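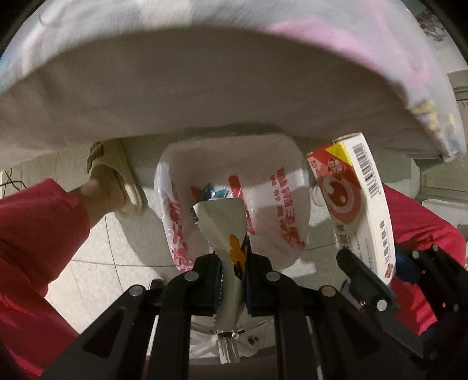
*Wrapper in one gripper, cardboard package in the other, at the Linside open day.*

I spent a October afternoon at the Linside open day, and most of it went to the trash demo! Skinelent had hand-held grippers out for visitors, so you work them yourself - one in each hand - and tidy up over a lined bin. Thin wrappers are fiddly (I dropped two), but boxes were easier for me. My best run was 81 seconds. The Bitar arm next door had a longer line, so I skipped it. They're back in spring, over at Fevholm.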